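About Norurton

Norurton is a small training school and workshop for robotics and automation. We teach people who already have a trade, or who want one, how to set up, run and look after automated equipment. We also teach the newer side of the work, where a person carries out a task with hand-held tools so that a machine can later be taught to do it.

We have one site, in Flellton. It has two classrooms, a machine shop and a carpeted room at the back that we use for bench tasks. The school was started by Horacio Henríquez and Denise Cropper, who had worked together on packing lines and were tired of sending new starters away on courses that had very little practice in them. Horacio still teaches the wiring module. Denise runs the office and deals with employers.

There are 11 of us on the staff now, some part time. Courses run for 6 weeks and we take no more than 25 learners at a time. Most come through their employer. Some pay for themselves, and we keep a few evening places for them, starting at 6 o'clock.

34 shares | 2 comments

Visits and open days

We hold an open day every May and take group visits during the rest of the year. Visitors see the same benches and the same tasks our learners use. We do not set up a special show. A visit takes a morning and starts in the larger classroom with tea and a short talk on safety, then moves through the machine shop and ends in the back room.

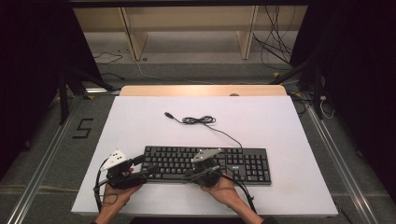

Bench tasks are the part of the visit people ask most about. Sarmīte Rebane leads them, and she keeps to everyday objects that need no introduction. She will do a task once at normal speed, then again slowly, talking through where her hands are going. The keyboard task is a good one to start with. It is a full-size keyboard on a white board, with its cable and plug lying out behind it, and you work with a black gripper in each hand. Each gripper has a white triangular plate on top with small black marks on it, and learners are told early on to keep a thumb off that plate. Most visitors find that picking up something flat is harder than it looks, and that a cable is harder still. We let anyone over 16 have a go.

At this year's open day we had a group from Derkulside, who run a parts warehouse and were thinking about retraining some of their pickers. Angelica Calimlim brought them over. They spent longer at the benches than we had planned, so the talk on funding was moved to after lunch. Three of their staff have since joined the evening course. We also had families in, and a good number of former learners - it was nice to see them.

How we teach

Classes are mostly practical. You will have a bench, a partner and a task sheet. Marites Macaraeg writes the task sheets and changes them when learners tell her a step is unclear. There is a written test at the end of the course and a practical one, and you can take either of them again without paying twice.

Our course in machine care was written with Agbayani, a local repair firm, and their fitters come in to teach parts of it.

Coming to see us

Group visits are free but need to be booked through the office. Please tell us how many are coming and whether anyone needs step-free access. The back room is on the ground floor, the classrooms are upstairs and there is a lift. Wear flat shoes and tie back long hair for the machine shop. Parking is at the rear, past the loading bay.

19 shares | 0 comments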